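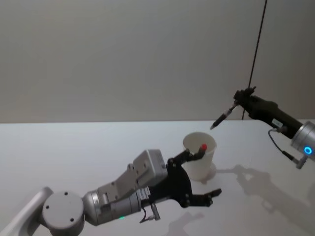 About us

Hi, we're Bularow! We write the software that gets two robot arms to share a table without whacking each other. I started it in a spare room with a secondhand laptop and a planner I'd named Kidach (after the street I grew up on), and now there are 11 of us and Kidach is a real product with a real bug tracker.

What does it do? You give it a job for two arms — one holds the cup, the other brings the pen, say — and it works out who moves when, checks both paths for collisions and replans if something on the table gets nudged. The perception side is called Wurnon, and it's my favorite part to work on. White cups on white tables are still its least favorite thing in the world, so we test on those a lot.

Every release has to get through 3,000 simulated runs and then 100 on the arms themselves before we ship it. It's slow, and I grumble about it every time, but I sleep better!

Most of our customers are small labs and packaging shops that don't have a motion planning person. If that's you, come say hi. We do demos most afternoons at our place on Kong Street, and the coffee is pretty good.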